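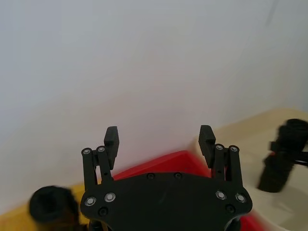 Why does my Provunex label printer skip every second label after a roll change?
The printer is still using the label length from the previous roll. Load the new roll, close the lid, then hold the feed button until the light blinks twice and let go. It will feed a few blank labels while it measures the gap. After that, print one test label before sending a full batch.

Ticket: Labels skipping, Presholm stockroom
Status: Closed
Opened by: Tully
Handled by: Siamak Ghaffari

Tully, 09:10
Changed the roll first thing and now every other label comes out blank. The printed ones are fine, text is straight and the barcode scans. Same computer as always, nothing installed lately. I have switched it off and on.

Siamak Ghaffari, 09:25
Thanks. Which labels are in it now, and which were in before? The size should be on the inside of the cardboard core.

Tully, 09:40
Old roll was the 80 mm long ones. New roll says 56 mm. Both Flernedex. We ran out of the long ones and the short ones were on the shelf, so I used those. 490 on the roll according to the sticker.

Siamak Ghaffari, 09:50
That explains the skipping. The printer is told the label is 80 mm, so it runs past the end of the first one and on to the next before it looks for a gap. Please do the following:
Open the lid and check the roll is pushed up against the left guide.
Slide the right guide in until it touches the paper, no tighter.
Close the lid and do the feed button reset (hold, two blinks, let go).
On the computer, open the printer preferences and set the label length to 56 mm.
Print one label.

Tully, 10:15
Did the reset and it fed out blanks then stopped. Printed one, fine. Printed a batch of picking labels from the stock program and it is skipping again.

Siamak Ghaffari, 10:20
Did the single one come from the stock program as well, or from the preferences window?

Tully, 10:22
Preferences window.

Siamak Ghaffari, 10:35
The stock program keeps its own label size and sends that instead of the one in Windows. Go to Settings, Output, Label template. It will probably be on "Long". Change it to "Short", save, and close the program fully before you open it again. If you only close the print window it carries on with the old template.

Tully, 11:05
It was on Long. Changed it and restarted, and the batch has come out with no blanks. The bottom line of the address is very close to the edge though.

Siamak Ghaffari, 11:15
The short template has less room at the bottom. Set the top offset to minus 2 in the same screen and it will move everything up. When the long labels arrive, put the template back to Long, the offset back to 0, and do the feed button reset again.

Tully, 11:30
Offset done, looks right now. Have written the steps on the lid of the label box. Can be closed.

Closing note, SG
Cause: label length changed, printer and stock program both still set to the old size. No fault with printer or labels. Other sites on the same template should check the Output screen before switching rolls.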